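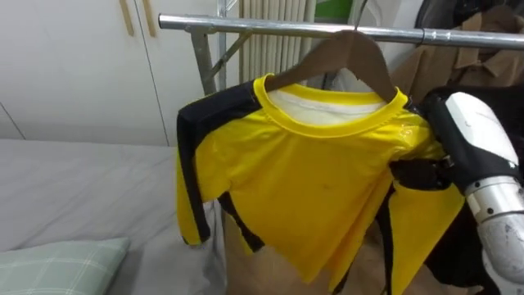
Speaker notes, club kit session
6/16/18
By Shakuntala Pandey

Start with storage, before washing, because most of the questions that came in were about storage. Players get a shirt at the start of the season and hand it back at the end, and for the months between we have no say in how it is kept. Long-sleeved shirts in the shiny synthetic cloth do fine on a hanger if the hanger fits. A wooden one with sloping arms, like the one inside the yellow shirt on the slide, holds the shoulders and keeps the collar round. Wire hangers leave points in the shoulders. Ask who in the room uses wire. Wait for hands.

Ornham bought 300 shirts in February. Tirnport shares the order and keeps its own list. Neelam Bajpai has both lists if people want to check a shirt number after the talk. Don't read from the lists.

Specks and small marks. Players tend to scrub these with whatever is by the sink. Tell them to leave a mark alone until it can go through a cool wash with the shirt inside out. No bleach on the yellow. No fabric softener on any of it. If the mark is still there after two washes, send the shirt to Tekle Woldemariam with a note pinned to the hem. The note should say where the mark is and what the player thinks it is. "Dirty" is not enough.

Pause here for questions on washing. Move on after a few minutes even if there are more.
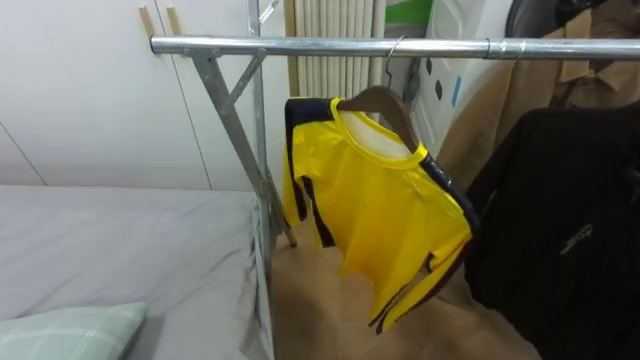
Next, where to hang it. Most players live in one room or share one, and they don't have a closet to spare for club kit. A plain metal rack next to the bed will do the job. What matters is the space on each side. The yellow jersey on this rack shares the rail with a black jacket and a tan coat, and that is how most people live. Dark outer clothes come in from the street and rub against whatever is next to them. Leave a hand's width between, or put the shirt at the end of the rail. Coats that came in wet go somewhere else until they dry.

Say something about weight. Coats are heavy and a cheap rail bows in the middle, and then everything slides down to the low point and ends up pressed together. Heavy things go over the upright, light things in the middle. Hemant Sengar had a rail come down at Gollow with the whole second team's kit on it, and it all had to be washed again. He is fine with me telling this.

Hooks on the back of a door are all right for one night. A week on a door hook stretches the neck.
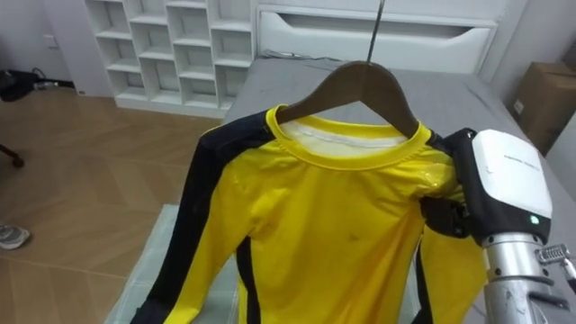 Creases. These come up every year. The cloth will hold a crease from the bag and it will mostly drop out if the shirt hangs overnight. Smooth the shoulders first, then the sleeves, then pull the hem straight with both hands. Please no irons. We lost 8 shirts to irons last season and the club paid $898 to replace those and the shorts that went with them. Give the figure once and go on.

If somebody asks about steamers: yes, on low, from the inside, and keep away from the numbers.

Check the seams while the shirt is up. The place to look is where the sleeve joins the shoulder, then the side panels. A loose thread gets cut, never pulled. An open seam goes to Vikas Dubey, who does repairs for both clubs and wants them before the hole is bigger than a thumbnail.
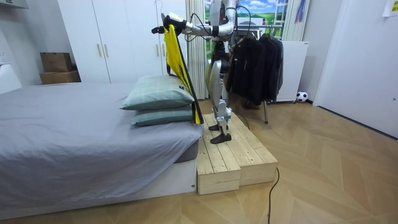
Last part is taking the shirt down and packing it for match day. Take hold at the top and keep the rest of it off the floor. Button or zip up anything else going in the bag so it doesn't catch. Lay the shirt face down on the bed, sleeves in, fold up from the hem 2 times, collar on top. Shorts and socks go underneath. Boots go in their own bag, and that includes clean boots.

Ozoliņš bags are being handed out at the back. One each, name on the tag before leaving. Anyone from Tirnport signs the second sheet.

Returns are the same as last year, washed and on the hanger it came with. Late returns come to me.

Finish by asking for spare wooden hangers. We are short.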